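Frequently Asked Questions: Automated Handling in Repair and Household Work

These answers are kept by the public information desk of the Trurametti Center for Applied Automation. They are meant for repair shops, care providers, schools and residents who write to ask what machines can and cannot do at present. Last reviewed Fri 10 April.

Can a robot do my household chores yet?

Not as a general matter. Single-purpose machines that vacuum or mow have been sold for years and do their work acceptably on suitable floors and lawns. A machine that can clear a table, load a dishwasher, fold the laundry and put it in the right drawer, in a home it has not seen before, is not something the Center can recommend for purchase. Laboratories have shown each of these tasks being done. Showing a task once and doing it every day without supervision are different matters, and the second is the one that households pay for.

What about repair shops and small workshops?

The position is somewhat better. A workshop can fix the height of the bench, the lighting and the place where each part is set down. Much of the difficulty of a home comes from having none of these under control. The Center's Listura program studies tasks that are common in computer refurbishing: opening cases, removing and seating drives, handling memory modules, and sorting parts for reuse.

Why were desktop computers chosen?

They reach recyclers in large numbers, they are built to be opened, and the parts inside range from large and rigid to small and easily damaged. A drive carrier tolerates a firm grip. The contacts of a processor socket do not. Cables are the hardest item for most systems, as they take a different shape each time they are moved and often lie across the part that is wanted.

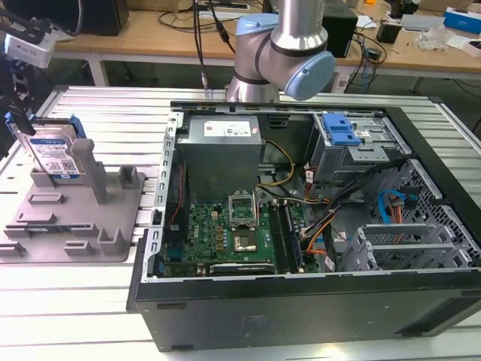

Listura workbench with an open desktop tower. The hard drive stands in the gray fixture at left; the processor socket is empty and its bracket is open.

Does the arm work without a person present?

No. A trained operator attends every session and may stop the arm at any time. Visitors are asked to remain behind the marked line while the arm is powered.

How reliable is it?

Reliability depends on the task, and the Center does not publish one figure for all of them. For the transfer of a hard drive to a fixture, Listura sets a target of 1000 consecutive attempts with no more than five requiring help from the operator. The target has not yet been met. Tasks that involve cable connectors are tested in shorter series of 100 attempts and remain at an early stage.

Why is a fixture needed?

A fixture holds the part in a known position, so the arm can return to it without searching. Human workers use clamps and trays for the same purpose. Shops that are considering automation should expect to spend a good part of their budget on fixtures, and should allow time to redesign them when a new model of part arrives.

Is it faster than a technician?

No. An experienced technician is faster at every task in the program. Interest from industry concerns long shifts, repeated motions and work that is hard to staff.

Will this equipment replace repair staff?

The Center does not make employment forecasts. Aino Suominen, who heads the Listura program, has advised partner shops to plan for machines that assist with a few steps of a job. Diagnosis, handling of damaged cases and contact with customers are outside the program's scope.

Can the same arm be used in a kitchen?

The arm itself could be mounted in a kitchen. The software and the fixtures would not carry over without considerable work. Wet surfaces, food hygiene and the presence of children or pets also raise safety questions that a workbench does not. A separate study, Tikel, looks at table clearing and dish sorting in a furnished test apartment. Its first report is planned for September.

May my organization send equipment for trials?

Yes, subject to space. Desktop computers must have all storage media erased before delivery, and the sender must sign the data statement. No more than 200 units can be accepted from one sender in a calendar year. Laptops, monitors and swollen batteries are not accepted. Deliveries go to the Juntunen building, receiving door.

Whom should I contact?

Questions about visits, equipment trials and the use of this material in teaching should be sent in writing to Liudmyla Kobzar, Public Information Desk. Please state the name of your organization and the program concerned.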